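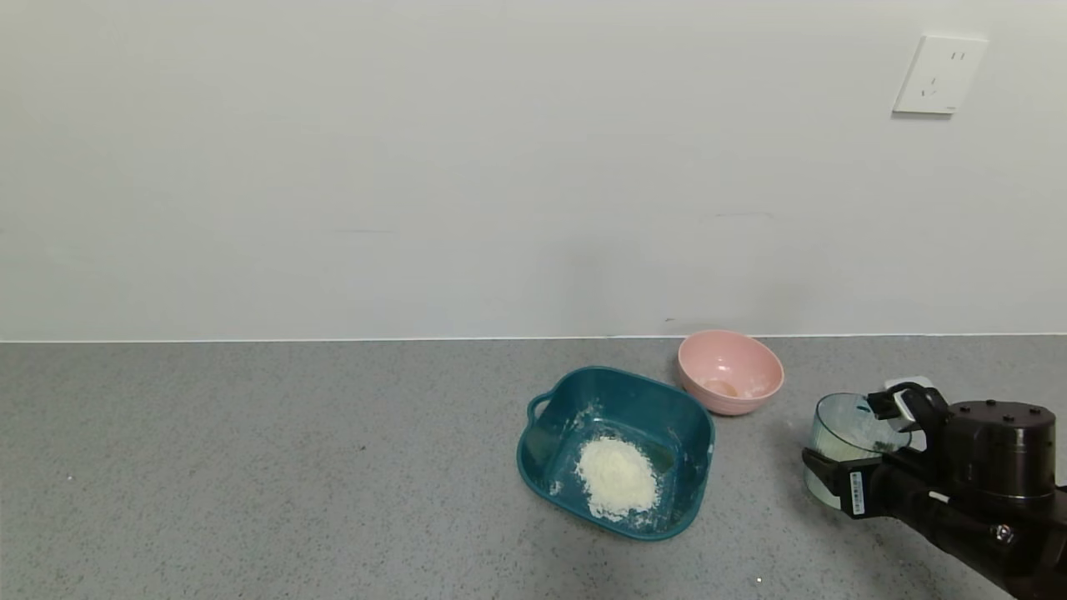 Dough prep at the kitchen counter: flour in the teal basin, a clear cup in the gripper.

FOR IMMEDIATE RELEASE – March

Can a robot do your chores yet? Stina says "some of them, slowly"

Stina, the home robotics outfit behind the Flikmont chore trials, is putting out its spring results, and I got the job of writing them up. I run the kitchen side of the trials, so I'm the person who sweeps up the flour. Our press releases are usually written by someone with better manners, but I was told to keep it plain, so here goes!

Over the winter our arms made 2,327 attempts at everyday jobs, split between the test kitchen in Flikmont and the back room of Pacheco, the housewares shop down the street that lets us practice on its shelves after closing. We picked 12 chores. Some are home chores (wiping a counter, loading a rack, folding dish towels, getting a simple dough started) and some are shop chores (facing cans forward, breaking down cartons, putting returns back where they belong). Each one gets a plain score: did the job get finished without a person stepping in?

The good news first. Facing cans went very well, and so did wiping counters, as long as whatever's on the counter isn't sticky. Loading a rack is fine with plates and a bit of a circus with anything that has a lid. If you run a small store and you hate straightening shelves at night, I think you'll have a machine worth talking about before your friends with kids get one for the laundry.

Now the dough. People always ask me about cooking, and dough is where I send them, because it sounds like nothing. Flour in a basin, something wet in a cup or a bowl, put them together and stir. My grandmother did it while yelling at the radio. For an arm it's a whole string of small headaches – a clear cup is hard to see and easy to squeeze, flour gets on everything, and the right amount of liquid is a feeling more than a number. We ran the dough job 233 times. The arm has gotten pretty decent at picking up a cup and carrying it over to the basin. Pouring is so-so. Knowing when the dough has come together is still my job, and I'd say my job is safe for a while.

Folding towels was the one that surprised me. I expected a mess and got neat little rectangles, only very slow ones. The longest single towel took 16 minutes, and I stood there for the whole thing with my arms crossed like a dad at a swim meet. It was a good fold, I'll give it that.

The chores we'd call not ready are cartons (tape beats us every time), returns with crumpled packaging, and anything that involves reaching into a full sink. We aren't going to sell those as features, and you won't see them in a Stina video sped up with music on top. Everything in our clips runs at normal speed, which makes for some very boring clips, sorry.

What's new this spring is Amuso, the software that ties all of this together. Before Amuso, each chore was its own little program, and moving from counters to dough meant one of us sitting down and loading a different one. With Amuso the arm keeps all 12 chores on hand and you pick from a list. It also stops and asks when it isn't sure, with a chime and a short message on the tablet. I was against the chime. I've come around to it, mostly, though it does go off a lot on dough days.

So are we there yet? For a shop with tidy shelves and someone still in the building, I'd say close. For a home kitchen with a real family in it, no. A kitchen changes every hour. Somebody moves the bowl, somebody leaves a spoon in it, and the arm has to work out its whole morning again. We'd like to get better at that before we ask anyone to pay for it.

Next up, the Pacheco trial moves from the back room to the sales floor during opening hours, with a Stina staffer on hand the whole time. The kitchen will stay on dough, and we're adding pancake batter, which I asked for and already regret a little.

Reporters and shop owners who'd like to watch a session are welcome at the Flikmont kitchen. Mornings from 9 a.m. are best. Wear something you don't mind getting flour on, and please ask for the kitchen team at the front desk.

About Stina
Stina builds and tests robot arms for chores in homes and small shops. It is based in Flikmont. Amuso is available to trial partners only at this time.

###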